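Open day at the Hinis automation hall in Pristgate. I came for the two-arm manipulation demos and stayed at one station most of the afternoon. Notes as I go.

1/ The station is one dark table, black curtain behind it, two white arms with five or six feet of rope between them and us. The job: handle thin, limp material over an inflated balloon. Far harder than stacking blocks.
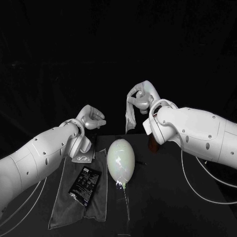 Wibisono Bench Notes
@wibisonobench · December · 2:29 PM

2/ Cloth first. It has no fixed shape, so a stored grasp point is of little use. The controller has to find an edge every time. The handout calls the planner Ulent and gives 1552 practice runs on soft goods. No breakdown by material, which I would have liked.

3/ Asked about the hands. The answer was that a parallel gripper is fine for a box and poor for a sheet. With fingers you can pinch with two and keep the rest out of the way. Fair enough, but every extra joint is one more thing to calibrate.

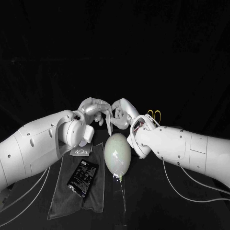 Both hands on the thin card, balloon underneath.

4/ The card is stiffer than cloth, so when both hands hold it, any position error between the arms goes straight into the part. I asked how they deal with that. One arm leads on position, the other follows on force. Standard approach, sensibly explained.

5/ Clearance is the other point. The balloon stands right under the work. Plan a lazy path and you hit it.

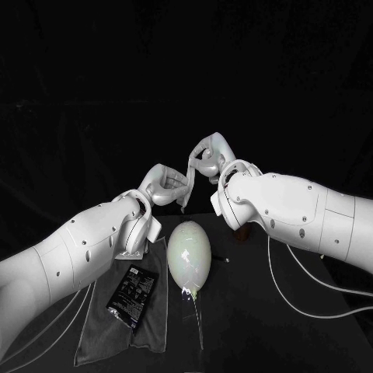

White strip, one end in each hand.

6/ Best question of the day came from a kid at the rope: how does it know when to stop pulling? Answer: a force limit, set per material by hand. So somebody still has to tune it — worth remembering when you read the brochure.

7/ Staff said calibration takes 29 minutes from a cold start. They repeat it after any hand swap. I'd budget more in a real shop. 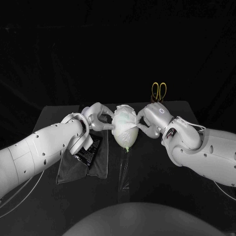
8/ Contact on a curved, springy surface is where I'd want data. Press too lightly and you lose the film, press too hard and the balloon shifts. I asked for success rates and was told they are still being collected. I left my email.

9/ Practical: Hall 4, bus 51 stops outside the gate. The talks are hard to hear from the back, so stand on the left. Handout is at the front desk, planner details on the last page.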